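MOK AUTOMATION LAUNCHES A BUYING GUIDE FOR PEOPLE WHO HAVE ALREADY SPENT THE MONEY

DINPORT — Mok Automation has released Venine, a planning workbook for small labs and workshops pricing their first two-armed robot. It arrives in May, when many customers discover their equipment budget covers the arms and very little else.

The workbook has 16 budget lines, of which the robot is one. Others include spare finger pads, cable replacement, calibration time, floor space and the second table every buyer swears they won't need.

"People bring us a quote for the hardware and call it a budget," said Nabila Sutanto, who leads planning services at Mok. "We ask who's going to run it in month 12, and the room goes quiet." 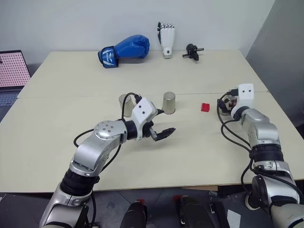 Two arms with grippers at a bench, with inverted metal cups and a red cube between them.

Venine asks buyers to write down the task before they choose the arm, an order of events that met some resistance in trials. It also has a page for the colour-coded wish list, kept well away from the totals.

"My first draft had a line called 'miscellaneous' and it was the biggest number on the sheet," said Henryk Wieczorek, equipment manager at Kollov, a training workshop that tested the workbook. "Venine made me break it up. I didn't enjoy that, but I did cancel a purchase order."

The workbook costs $349, or $392 with a one-hour review of the finished plan by Mok staff. Robots are not included.

Contact: Media desk, Mok Automation, Dinport | © Mok Automation. All rights reserved. | Back to top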